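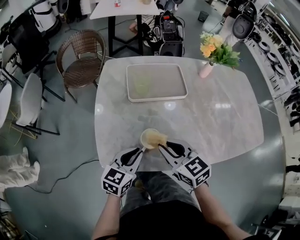 Re: [choir-list] Bus for the August trip

Hello all,

Vilém Holub wrote:
> Pirel asks 2,610 for the bus, both ways. Do we take it?
> I must answer them before noon. Also, who still needs
> a room in Drornano?

I am for taking it. Tichý wanted 700 more for the same road, and their driver would not wait for us after the concert.

For the room, please put me down for 4 nights. I can share, but I wake up early. My deposit of 50 I will pay by transfer, if this is fine with you.

One question: do we sing the second piece with the piano or without? My score has both versions.

Kind regards,
Hemi Faulkner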